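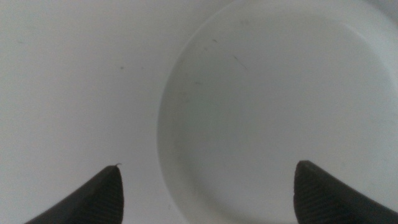 Notes > Kiln & Glaze > Threads

Shuzhen Tian
January 27, 2019

1/ Crazing is a fit problem. The glaze shrinks more than the clay body as both cool, ends up in tension, and cracks into a fine net.

2/ Shivering is the reverse. The glaze is under too much compression and flakes off at rims and edges. Of the two, shivering is the one to keep off the dinner table.

3/ Most potters I talk to try to cure crazing by slowing the cooling. That delays it. The mismatch is still there and the net shows up weeks later.

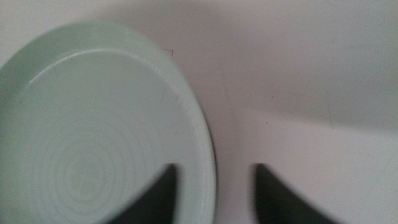
Page last modified: March 4

4/ Pale green glazes like the one on this dish are often high in sodium or potassium feldspar. Both oxides have high expansion, so these recipes craze easily.

5/ First fix: add silica in small steps. Second: swap part of the feldspar for a boron frit. Change one material per test and label the tile.

6/ Test method I use: freezer overnight, then boiling water, three cycles. Ink rubbed on the surface and wiped off shows any lines.

7/ Batch 276 of the Stendlow base passed all three. Batch 482 failed on the first. Same recipe, new bag of feldspar.

8/ Hidayah Nugroho asked if crazed ware can be sold as functional. On a porous body, I don't. Water gets in through the cracks and the piece loses strength.

9/ Recipe sheet for the Stendlow base goes up once Endang Oei has rechecked the silica figures.

Filed under: glaze fit, stoneware, testing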